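Innes Grip Trials – README

Version 2, February 2026

What this is

Innes is a small comparison set for hand-held grippers. We took two sets of finger pads, put them on the same linkage body, and went through ordinary kitchen jobs with each one: forks, spoons, mugs, lids, the things that make a gripper look silly. The recordings were made in home kitchens in Floltport and the whole set is free to use for research and teaching. We had a great time making it and we'd love to see what you do with it!

The two pads

Trelar pads are the soft ones. They give a little when you squeeze, so you can be sloppy about where you close on a handle and still come away with it.

Ullier pads are firmer and have a flatter face. They are fussier on round handles but wonderful on anything thin, and they don't let a flat handle twist as much when you tilt your wrist.

Both bolt to the same finger blocks with the same screws. Swapping a pair is quick once you've done it a few times (keep a saucer nearby for the screws).

What's inside

There are 300 recordings. Of these, 80 are cutlery, and those are the ones we'd send you to first, because a plain fork is a surprisingly rich test. The handle is slim, the head is heavier than it looks, and people pick one up differently every time. 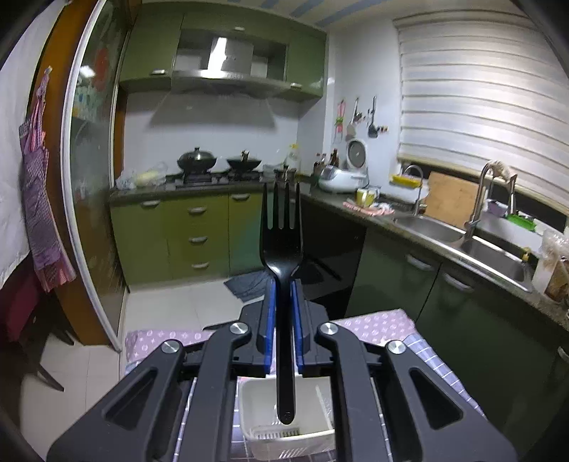

The other 220 are split between cups, lids, cloths and small bottles. We left the kitchens as they were, with their own light and their own clutter – a gripper that only behaves on a bare bench isn't much use to anyone making dinner.

Each recording has its own folder with the video, the jaw opening over time, and a short text note on the pad used and how the grasp went. Notes were typed right after each try and we haven't polished them. "slid, caught it again, fine" is a typical one.

How we scored a try

A try counts as held if the object stays in the jaws from pickup to release. Slips that recover get their own label, "regrip". Please don't fold those into the failures! They're the most fun part of the set, and they show the difference between the pads better than the plain pass rate does.

Known problems

Jaw opening drifts a little in the longer recordings. Zero it on the first closed position and you should be fine.

Shiny cutlery sometimes flares under a window or a ceiling lamp.

Left-handed tries are scarce. More are planned for June.

Getting started

Unpack the archive, open the index file, and filter on the pad column. The cutlery folders start with "cut", the rest with "gen". If a folder won't open or a note makes no sense, file an issue with the folder name in the title.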